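Chapter 6
Learning from Hands

In this chapter
How a skill gets from a person to a machine
What a demonstration is, and what it leaves out
Why small objects make hard tasks
Reading a task sheet

6.1 A morning at Lolcombe

I'd been teaching automation for years before I ever sat in on a demonstration session, and I'm a little embarrassed about that. I knew the theory. I could draw the block diagram on any whiteboard you put in front of me. Then one January I got invited to the open day at Lolcombe, the training lab in Jirville, and I spent an entire morning watching people put small things into boxes. I came home and rewrote this chapter from the first page.

Lolcombe sits in an old grain building with 1733 carved over the door, and the heating seems to date from the same year. I'd come expecting robot arms, because that's what was on the poster (and yes, there was one downstairs, waving at the school groups). The part that hooked me was up a flight of stairs, where the lab records its demonstrations. Visitors could stand behind a rope and ask whatever they liked, and I asked a lot. My guide was Tarun Bhatt, who runs the sessions and has the patience of a very good kindergarten teacher. He handed me a coffee, pointed me to a spot by the rope and told me to watch the hands first and save my questions about software for later.

I lasted maybe five minutes.

My first question was the one my students always ask: why not just program the thing? If you want a part moved from here to there, write down here, write down there, and go. For a lot of factory work that's still exactly what you do, and Chapter 4 covered it. The trouble starts when "here" moves around. A bolt on a fixture is always in the same place. A small loose object on a table can be anywhere and lie at any angle, and the box it belongs in may have been nudged since the last time. Try writing rules for all of that and you'll fill a notebook before lunch – I've done it, and the notebook didn't work either.

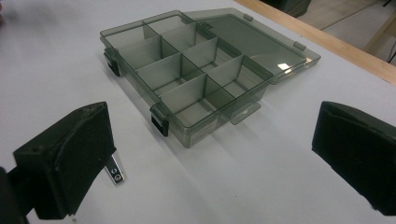

Tarun's answer was that you let a person do the job, many times over, and you record what they do. The person holds the same kind of gripper the robot will eventually use, so what gets recorded is already in terms the robot can follow. A human hand has fingers that roll, pinch, tuck and slide. A gripper opens and closes. If I show a robot how I pick up a paper clip with my bare fingers, I've shown it something it can't do. If I pick up the paper clip with a gripper, I've had to solve the robot's problem for it, and my solution is the useful part.

I liked that so much I wrote it on the back of my parking ticket.

We'll call one complete run of a task, from the starting layout to the finished one, an episode. A set of episodes of the same task is a demonstration set. The lab's target for a simple task that month was 400 episodes, which sounded like plenty to me until Tarun mentioned that the harder ones go up to 2000. I asked who has the stamina for that. He said they swap people often, partly for their wrists and partly because different people do things differently, and you want that variety in the set.

6.2 Small things, small boxes

The station I watched longest had a divided organizer box on it, the sort you might keep beads or screws in. I own three of these at home and they're all a mess. I'd never once thought of one as an engineering problem!

Think through what it asks of you, though. Each compartment has walls, so the object has to come in from above, and the gripper's own fingers take up room on the way down. The walls are see-through, so a camera looking at the box sees one divider through another, and it can be hard to say which wall is the near one. Then there's the lid. It's hinged, it may be open or closed when the episode starts, and a flat clear panel likes to throw the ceiling lights right back at you. People handle all this without noticing. I stood there squinting and realized that I couldn't have told you, from where I was, exactly where one compartment stopped and its neighbor began.
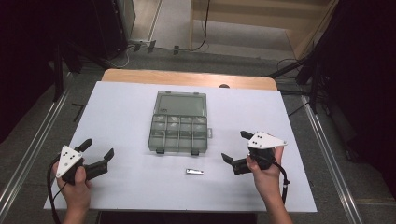
Figure 6.1 A two-gripper station at the Lolcombe open day, with a compartment organizer and a nail clipper on the table.

A metal object adds its own headaches. It's shiny, so it looks different from every angle, and if it's small there isn't much of it to get hold of. Which end do you grab? Do you drag it to a better spot before you lift? Does the second gripper steady the box, or does it stay out of the way? Every one of those is a choice, and each person makes it a little differently. Later in the chapter we'll see what happens when a learning system gets two good answers to the same question and tries to split the difference. (Short version: it heads straight for the wall in the middle.)

6.3 The task sheet

Before anyone records anything at Lolcombe, somebody writes a task sheet. I asked to see one and Tarun passed me number 147, which had been through a few rewrites and had pencil all over it. It was a single page. It gave the starting layout, the finished layout, what may vary between episodes and what has to stay put, and when to throw an episode out. I'd have guessed that last part was the shortest. It took up half the page.

My favorite line, in pencil, read: "If you hesitate, keep going. If you restart, discard." A pause is something the robot can live with. A false start with a second try glued on teaches it to make false starts. The Brornier method, which we'll meet in Section 6.5, lets you trim episodes like that afterward, and the Maurya method keeps them but marks them as recoveries. The two camps don't agree, and I've changed my own mind more than once – I'll tell you where I stand when we get there.

Before you read on

Pick a small job you do with your hands most days, such as putting a key on a hook or dropping a coin into a jar. Do it slowly, using only your thumb and one finger, and keep them straight. Then write a task sheet for it that fits on one page. Say what the start looks like, what the finish looks like and which episodes you'd discard. Trade sheets with a classmate and follow theirs to the letter, even where you're sure you know what they meant. Keep both sheets, as you'll need them for the exercise at the end of Section 6.4.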